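Desperdicio de pan en los hogares del barrio de Simard
Informe final del proyecto de la asignatura de Economía Doméstica

1. Planteamiento

El pan es uno de los alimentos que más acaba en la basura de las casas, y casi siempre por la misma razón: se compra para el día y al siguiente ya está duro. Quisimos saber cuánto pan se tira en Simard, de qué tipo y qué hacen las familias con el que sobra. El trabajo duró 3 semanas, durante el mes de febrero.

2. Método

Participaron 7 hogares. Cada uno recibió una hoja de registro y una bolsa de papel donde guardar el pan que normalmente habría tirado. Al final de cada semana pesábamos la bolsa con una balanza de cocina y anotábamos el resultado. Para ordenar los datos usamos Trikitz, la hoja de cálculo compartida del centro.

Separamos el pan en dos grupos: barra de panadería y pan de molde. Casi todas las barras procedían del horno Drodholm, en la calle principal. No contamos la bollería ni las galletas.

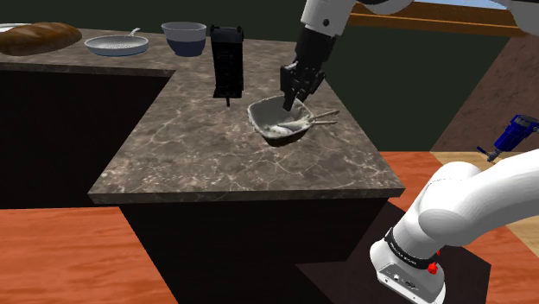

Dos hogares dejaron de rellenar la hoja en la segunda semana, aunque siguieron guardando el pan. Sus pesos están incluidos en el total, pero no pudimos saber los motivos por los que lo habían descartado.

3. Resultados

El total recogido superó los 1.000 gramos. La mayor parte era barra, sobre todo puntas y trozos del día anterior. El pan de molde apareció menos y casi siempre por moho, al final del paquete. Las familias que congelaban el pan en rebanadas fueron las que menos tiraron.

En las hojas se repiten tres usos para el pan duro: rallarlo, tostarlo y hacer sopa de ajo. Una familia lo guarda para las gallinas de un vecino.

4. Limitaciones

La muestra es pequeña y todos sabían que íbamos a pesar las bolsas, lo que pudo cambiar sus costumbres. Tampoco tuvimos en cuenta cuántas personas vivían en cada casa. Pensamos repetir el registro en Rirnudus, donde no hay panadería y se compra pan una vez por semana.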